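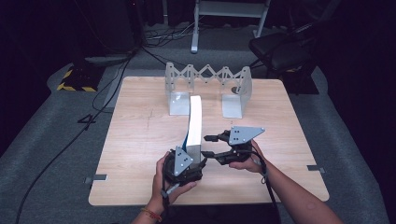
Oct 21, 2023

Finally sorting out the shelf end of my desk. I want one book rack that can be short during the week and long when I bring work home. Posting as I go.

The rack is the scissor kind. Two L-shaped ends, crossed metal links between them, and you pull it wider or push it shut. White and gray. I got it secondhand from Radosław Jakubowski, who moved to Zavala in March and was giving away half his office.

It sits at the far edge of the tabletop. I tried it at the side first and kept catching my sleeve on it.

Things I learned about these: the links move together, so you can't make one half tighter than the other. If you have a heavy binder and a thin notebook, the binder wins. Put the heavy thing against an end plate.

Also, pull from the flat bases. If you pull from the tops of the ends, it goes crooked and then sticks.

The white block standing up by the left end is there to mark how far out things can come before I lose writing room. Tall and narrow, white, a bit of blue low on one side. I moved it four times today.

Waltraud Rothe asked if the table is real oak. I don't know. It has a light oak grain and it's square, and it was here when I rented the place. It fits the corner and doesn't wobble on the carpet, so I haven't looked into it.

There's a thin line across the left half of the top. I use it as a guide. Papers stay on my side of it, everything else goes behind.

What's going in the rack, left to right: the Skestgate binder, two dictionaries, the tax folder, then the loose notebooks. The notebooks go last so I can close the rack up when I take them to work.

The tax folder is 600 pages and I'm not scanning it this weekend. Getsemaní Huerta offered to help and I said maybe after the holidays.

Someone asked about scratches. I cut felt for the undersides of both ends. Thin felt — the thick kind made it slide every time I took a book out.

A link squeaked when I opened it all the way. One drop of oil at the pivot, wiped off right after. Don't leave oil near paper.

Jacinto Arriaga says to get a wall shelf and be done. My lease says no holes, Jacinto.

Leaving it at the medium width for now. If the binder starts leaning I'll swap it with the dictionaries and post again.

Next is the drawer with the cables in it. Probably tomorrow, after lunch.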